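Subject: Re: Grukari tablet app - update stuck on "Preparing library"
From: Delia Palma
To: Grukari users list

Hello Pascual and all,

I had the same thing on my tablet, and on two of the three others I look after at work, so I can fill in some of the gaps. Your message is quoted at the bottom for anyone who missed it.

The new version changes how the app stores its offline copies. The old one kept each document as a separate file. The new one puts everything for a notebook into one package and builds a search index for it. The "Preparing library" screen is that conversion. It has no progress bar, which is a poor decision in my view, but the app is working during that time. On my own tablet it took 40 minutes with 24 notebooks. The phone was done before I had finished a cup of tea.
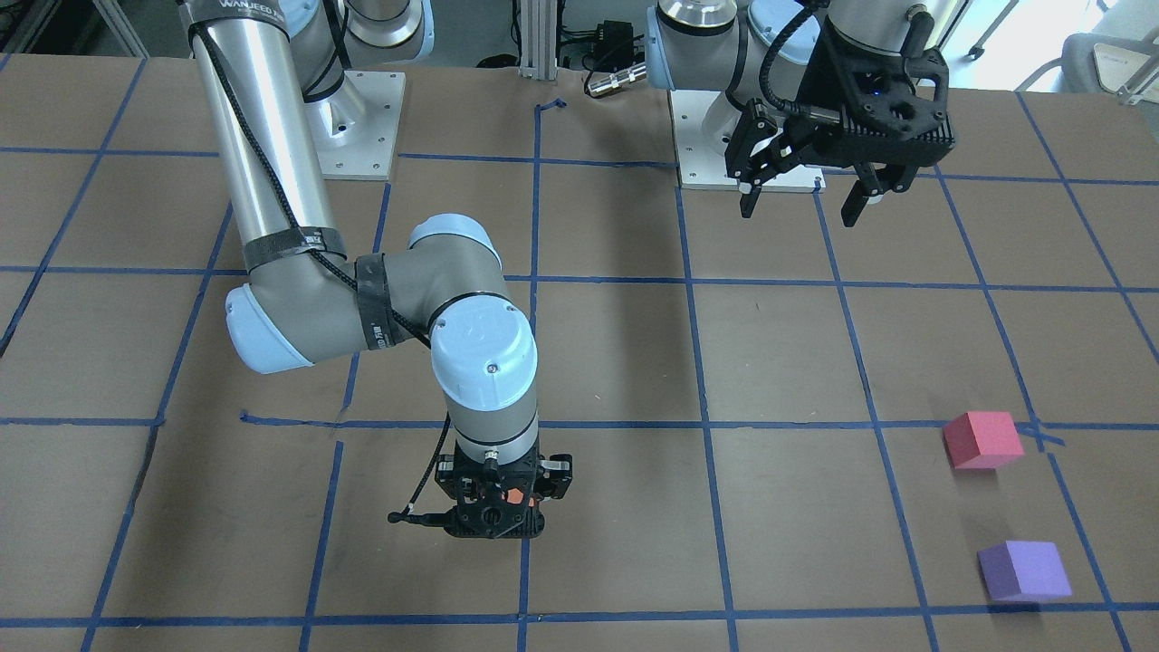
Robot arm and blue tape on the tabletop

What makes it hang is the screen lock. If the tablet goes to sleep part way through, the conversion stops, and when you wake it up it starts again on the notebook it was doing. With a big notebook it never gets to the end. Turn auto-lock off, leave the app in front, plug the tablet in and let it run. I did the two stuck ones at work like this and both finished by lunchtime.

You also need free space. The old files are only deleted once the new package has been written, so for a while you have both. If your largest notebook is 5 GB, have at least that much again to spare. The app doesn't check first. On one of ours it filled the storage and then closed without a message. I removed some videos and opened it again, and it carried on.

Now the sync question. Please don't sign out and back in while the screen is showing. Signing out clears the offline copies, and any notes that haven't gone up to the server go with them. Look at the small arrow next to your name on the web version. If it shows pending changes for the tablet, those notes are only on the tablet.

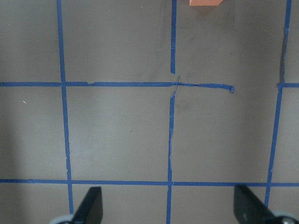

Strips of blue tape on the work surface

The redesign itself I have mixed feelings about. The sidebar is better. It remembers which folders were open, and you can drag a notebook between folders without going into edit mode. The new icon looks too much like the mail one and I keep opening the wrong app. I do miss the row of recent notes along the top. You can get part of it back under Settings, Home, Show recent, but it only goes back to the last ten.

The pen toolbar has moved to the bottom. If you write left-handed there is a switch for it now, under Input, and it works in split view as well. Handwriting search is slower than before until the index is complete, and then it is quicker. I haven't tried the Minami keyboard with it yet. Somebody on the list had one, I think, and I'd like to know if the shortcuts still work - mine stopped after the May update and I went back to typing on the screen.

On going back to the old version: I wouldn't. The old app can't read the new packages, so you would be downloading everything again.

Delia
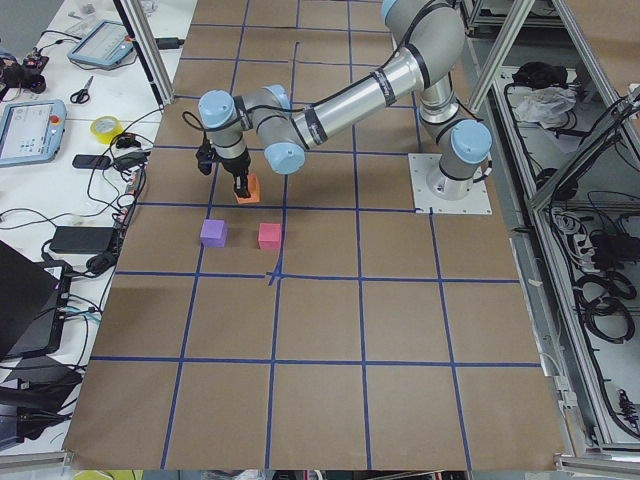
Pascual Gaete wrote:

Hi everyone,

I updated Grukari on my tablet last night and it has been sitting on "Preparing library" ever since. I've restarted it twice. The phone updated without trouble and shows all my notes, apart from the ones I made on the train yesterday, which were on the tablet only.

Storage is 70 per cent full. I have one very large notebook, mostly scanned manuals, and the rest are small.

Is there a way to see how far it has got? Would signing out and in again help, or can I put the previous version back? I need the train notes before I do anything drastic.

Also, has anybody found where the recent notes went?

Thanks,
Pascual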